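Search this site Search Go

The robotics club at Tirnau meets at 4 in the afternoon, by which hour, its captain says, "everybody has already been smart all day and has nothing left." She is a senior, and has been in the club since it had 16 members and one soldering iron. It now has 18 members. She declines to discuss the soldering iron.

This year's project, Clerkudo, is meant to sort mail. The hands took up most of the winter. "A finger is easy," she says. "Four fingers and a thumb that all want the same thing at the same time - that's basically a group project." 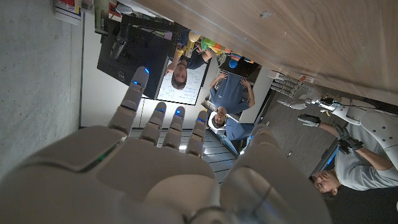
The control code has been rewritten often enough that the current version is number 218. Version 50 is remembered fondly. "It waved," she says. "We never asked it to wave. We haven't gotten it to do it since."

The club goes to the Abera competition in March, where last year's entry placed behind a team from Uvevia whose robot, she points out, only had to push a box. Does that still bother her? "It was a very light box," she says.

She plans to study civil engineering. "Bridges," she says. "You build one and it stays where you put it."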